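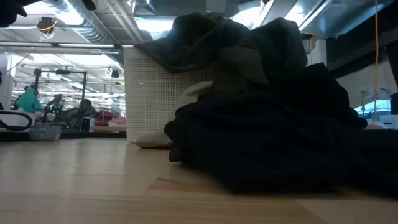

So the folding robots over at Hallov are back up and running as of this morning, and I finally got the full story on why they spent most of October parked. I'd heard three different versions in the lunch line, and one of them had an arm coming off the table (it didn't).

Quick catch-up if you don't follow the Warnedau shop as closely as I do. Hallov has a two-arm setup there that picks up clothes and cloths from a heap and drops them into a bin. The software comes from Brallard, the grippers were tuned in-house, and the whole thing is supposed to end up sorting textiles at the Khamphan recycling plant. It had been going really well! They'd done 700 pickups in one stretch without anyone stepping in, and I wrote something pretty gushing about it in the last issue.

Then, a bit after 2 in the afternoon, the right arm went down to tuck a thick piece of fleece into the bin and just kept pushing. The bin walls bowed out and then one of them cracked from the rim to the base - you could hear it from the hallway, I'm told. The person running the session hit the stop button, both arms froze, and that was that. No one was inside the work area and no one got hurt. The damage came to one bin, one bent finger pad and a sweater with a hole in it.

What bothers people over there is that the arm should have quit on its own. There's a force limit for exactly this kind of thing. When the team pulled the logs they found the limit had been set to 225 newtons, and it was meant to be 64. The higher number was left over from a calibration routine (you need the arm to press hard for that one, against a steel block) and the routine was supposed to put the old value back when it finished. It does, if you let it finish. Somebody had closed it early that morning and the arm went on with its day using the wrong number.

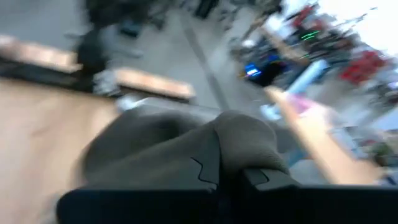
*One of the grippers on the move at the Warnedau shop.*

I asked why the screen didn't show anything, and the answer is kind of annoying. It did! The current limit is listed on the settings page, third tab over, in the same gray type as everything else. You'd have to go looking for it, and who goes looking at 2 in the afternoon with a pile of laundry to get through?

Soft stuff makes it worse too. If the arm presses on a hard box, the force shoots up right away and even a sloppy limit will catch it. A fleece squishes. The reading climbs slowly, the arm thinks it has more room, and by the time the cloth is packed tight the plastic underneath is taking all of it. I tried this at home with my fist and a wastebasket full of towels and, yeah, I see the problem.

Brallard has sent a patch. Now the force limit gets reset every time a session starts, no matter what ran before it, and the arms won't move until the operator has confirmed the number on a pop-up. There's also a new check on how far down a gripper can travel once it's past the rim of the bin.

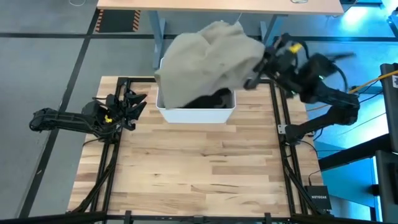 Hallov added a few things of its own. Calibration can only be run before the morning session, with a second person signing the sheet, and the stop button now gets tested at the start of every shift. It used to be once a week. They've also gone back over the older logs to see if the wrong limit had ever been used before, and they found one other afternoon where it had. Nothing broke that time, so no one noticed.

I think that last bit is the part Khamphan cares about most. The plant was going to take its first two-arm unit before the holidays and that's been pushed back until the patched version has gone another 700 pickups with no stops. The people I talked to in Warnedau seemed fine with the wait, a little embarrassed maybe, and very ready to stop hearing about the sweater.

If you're running the same Brallard software anywhere else, get the patch, and until it's installed go check that third tab before you start. I'll post again when the Khamphan date is set.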